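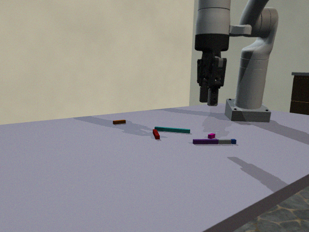 From the Lunchbox Corner: Rice Balls That Survive Until Noon

Since the last newsletter I received many messages about rice balls, and most of them had the same complaint. In the morning the rice ball is soft and pretty, and at lunch it is hard like a stone or it has fallen into pieces in the box. So this month I write only about this.

First, the rice. Short grain rice is necessary. Seul-gi Geum wrote to me that she tried with jasmine rice three times and it did not hold, and I believe her, I did the same in my first year in Rutatham. Wash it until the water is almost clear and let it rest in the pot for ten minutes after cooking. Shape it while it is still warm. Cold rice does not stick, and then we press too hard, and the middle becomes heavy.

My daughter likes the small round ones, two in each box. For the filling I use tuna with a little mayonnaise, or salted salmon when I have it. Please drain the tuna very well. I put it in a sieve and press with a spoon. Joon-young Ban asked if cucumber can go inside. I would say no, put it next to the rice ball in a paper cup, and dry the slices first with a kitchen towel.

Seaweed is the old argument. My husband wants it crisp, so I wrap his sheet separately and he puts it on at work. My daughter wants it soft — she says the crisp one cuts her lip — and for her I wrap in the morning. Both ways are correct.

Now the hard rice. The refrigerator makes it hard, so I do not prepare the balls the evening before. On Sunday I cook a bigger pot, wrap plain rice balls one by one while warm, and freeze them when they have cooled. In the morning I heat one in the microwave until it is steaming all the way through, let it cool on a plate, and then close the lid. In September it is still warm here, so I also put a small ice pack on top of the box, with a cloth between.

Tormod Haugen sent me his version with smoked mackerel and dill. I was not sure about the dill, but my husband ate his and also half of mine.

Our recipe list has now 998 lunches in it. If you have a good one without egg, please send it to me, many parents are asking. Next month I will write about soup in a thermos, and which lids leak.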